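Workshop tips: what the gripper people have taught me about holding things

Quick page this time, written between jobs. Tips on picking up, holding and putting down awkward things, most of them pinched from a research write-up I've been working through since October. Project's called Bilholm. They want robots that can handle ordinary household and workshop stuff, and their method is to have people do the jobs first, using hand-held grippers instead of fingers. Record the lot, train the robot on the recordings.

Why should you care? Because once you take your fingers away you find out how much of a job was down to sloppy setting out. Their notes on setting out are better than most workshop books.

The numbers, for those who like them. 2000 recordings in the main set. They threw out 403. The biggest single reason for binning one was the object slipping or turning in the grip, 102 of those. Dropping it altogether was rarer than I'd have guessed. So slipping is the thing to fix, and it's the same at my bench.

Tip 1. Soft faces, fine texture.
The grippers have rubber pads with a finely textured inner face, and they close on the object from both sides. You can do the same with a vice or a pair of long-nosed pliers. Strip of old inner tube, rough side to the work. Glue if you must, double-sided tape lasts me a month. Don't use the thick foamy stuff, it squashes and the work creeps.

Tip 2. Line it up before you close.
Both pads square to the work, then squeeze. If one touches first it shoves the thing sideways and you chase it round the bench. The write-up calls this "late contact correction". I call it fumbling. Go slower for the last inch and it mostly goes away. 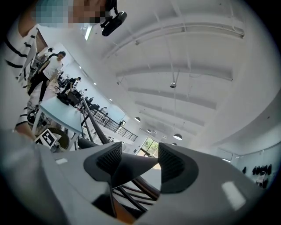
Tried the last-inch thing with kitchen tongs and boiled eggs, wrote one reader after an earlier version of this page went up, and lost far fewer down the side of the cooker. She wanted to know if it matters which hand. Bilholm's people found the weaker hand improved faster over a session, but it started from a worse place, so make of that what you will. I'd say use your good hand for anything hot.

Tip 3. Long things: find the balance first.
Bars, tubes, broom handles. Rest it across one finger, find where it sits level, bit of masking tape there. Grip on the tape. Grip a bar off-centre and it wants to swing, and two small pads can't stop it the way a whole palm can. In the results the tape marks cut the slips on bars by more than anything else they tried, new pads included. Cheap as chips.

Tip 4. Odd shapes: go for the wide end.
Bike saddles, ladles, irons, anything with a fat end and a thin end. Most of the weight is usually at the fat end so hold it there and let the thin end point where you need it. Holding a saddle by the nose looks easier and it isnt. It droops.

Tip 5. Cables last, and leave some slack.
Cables are the worst. Everyone says so and the results back it up. The Etberg bench (they ran the comparison, same jobs, diferent tables) had their poorest scores on anything floppy. What helped:
Pinch near the end, never in the middle.
Let the rest lie on the table in a loose loop so the table takes the weight.
Don't pull it tight to "see what it's doing". Follow it by eye.
If it's got a memory from being coiled, lay it out flat overnight.

Tip 6. One hand holds, one hand works.
Sounds obvious. Watch yourself for ten minutes though, you'll be moving both at once. The method asks people to keep one side still while the other does its bit, then swap. Recordings done that way were easier for the robot to learn from. Jobs done that way are easier full stop. I've stopped cross-threading lamp holders since I started doing it.

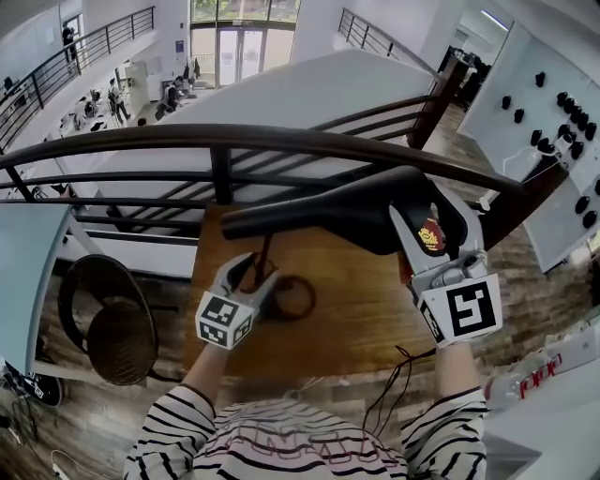

Doesn't holding one hand still just make everything take twice as long? That was the first comment in my inbox, no name on it, and it's a fair point. For the first few goes, yes. Bilholm timed it. Slower at the start, level by the sixth try, and fewer do-overs after that. If you're only doing the job once don't bother. If you're doing a shelf's worth of them, do.

Tip 7. Clear the table, then clear it again.
Only what the job needs. Anything else gets an elbow in it. A tray underneath for small bits, pale lining if the bits are dark. I use a Truvico tray with the dividers snapped out, any baking tray will do.

Tip 8. Put down properly.
Half the skill is letting go. Touch down, wait a beat, then open. Opening early is how things roll off. In the write-up a release above the table counted as a fail even when the object landed fine, which seemed harsh till I thought about my mugs.

Tip 9. Stop before you're tired.
Their sessions were short with a proper sit down between. Grip gets lazy well before you notice it. If you've dropped two things in a row, kettle on.

Still to try: the Holanda method for lids and jars, which uses a turntable under the jar so the gripping hand never has to twist. Have ordered a cheap cake stand to test it with. Will add it to this page once its arrived and I've cleared the bench, probably a Tuesday.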